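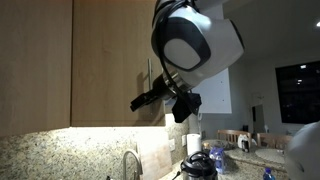 Plorkdale kitchen gripper comparison

The Plorkdale comparison is a bench and in-home test series for end effectors on a single robot arm, carried out in ordinary kitchens. It was set up to measure how gripper shape, wrist clearance and cable routing affect common household tasks, chiefly the opening of cabinet doors with bar handles.

Grippers

Two grippers were compared. The Tevlow is a parallel-jaw unit with squared fingertips and a narrow body. The Sultana uses longer, compliant fingers and a wider palm. Both bolt to the same wrist flange and take their commands from the Enddale controller, so that changing from one to the other requires no new wiring.

Procedure

Each gripper was run through 3000 attempted grasps, divided between slim vertical handles, jar lids and upright bottles. The arm was approached to the handle at an angle, with the wrist kept above the level of the faucet and any small appliances on the counter. An attempt was scored as a success if the door opened 200 mm without the fingers slipping. Counters were left in everyday use - nothing was cleared away before a run.

Results

The Tevlow completed 2269 of its attempts. Most failures occurred at the handle, where a fingertip touched the door face before closing. The Sultana tolerated larger position errors but was slower to release, and its palm fouled neighbouring doors in narrow kitchens.

External cabling was a recurring limit on both units. A loop too short at the wrist restricted rotation, while a long one could catch on handles. The test notes recommend checking the loop at full wrist travel before each session.

See also

End effector
Compliant mechanism
Cable management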